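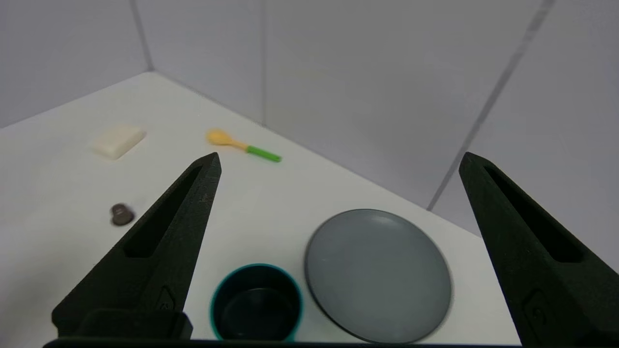 Three people wrote in after the last post to say the same thing, more or less: why keep a play kitchen set at all when the kids just want the real spoons out of the drawer. Fair. One of them said her two had ignored the toy plates for a year and then she gave the lot away and they cried for a week. So make of that what you will.

Writing this fast, nap is nearly over.

We kept ours. Well, kept some of it. The bin from Kinby had 82 pieces when we got it and most of that was plastic peas. Peas are gone. Plastic bread gone too, the dog had views on the bread. What stays is the stuff that gets set out on a table and used like a real meal – cup, plate, spoon. The cup with the teal rim is the favorite by a mile. Dark inside, so you can claim there's anything in it. Coffee, mostly. I get served a lot of coffee.

The gray plate is bigger than I'd have picked for a toy but it's good, has a bit of a rim, things don't slide off when it's carried over to me. The spoon with the green handle goes everywhere. Found it in a boot in July. Found it in the Sheehan bag last week, under the library books, which are late, which I know.

How we do it now: one plate, one cup, one spoon each on the white table and the rest lives in the closet. Swap when they get bored. Less to pick up. Pickup used to take until bath and now it's a song and a half. I did try labels on the bins, lasted two days.

Washing – warm water and dish soap, I dont put any of it in the dishwasher any more after what happened to the Miron teapot. Lid went oval. Still gets used, it just doesn't close.

Somebody also asked about the table. It wipes clean, crayon comes off, marker mostly dosen't. Try rubbing alcohol on a corner first.

Will do the dress up box next if I can face it. It has a smell.

OK he's up.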